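What We Learned About Arm Shopping at the Birnholm Open Day

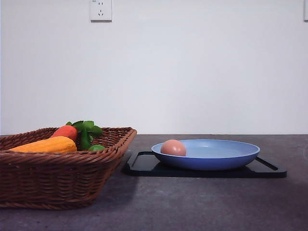
Lurnanness Makers' Club, Equipment Group

So I finally got to the open day at Birnholm, and I came home with a notebook full of prices! Lejla Delić drove, and we stayed way past lunch.

Their practice tables are pretty modest. Ours had a wicker basket of toy vegetables and a blue bowl on a black tray with one egg in it. I'd been budgeting for fancy test parts (silly me), and Grímur Mikkelsen, who runs the bench, told me to spend that money on a second gripper. Fingers wear out, he said, and the wait for new ones is 9 weeks.

The arm we liked best is called the Risa. A used one would run us $2000, plus a sturdy table, plus a mount, and I hadn't even thought about the mount! Lejla wants the three-year service plan. I'm not sold on it yet, but I did like that they'd let us try one for a month first.

We need to measure the doorway in the back room before anybody orders a table. Quotes are in the blue folder, and I'd love to vote on this at the next meeting.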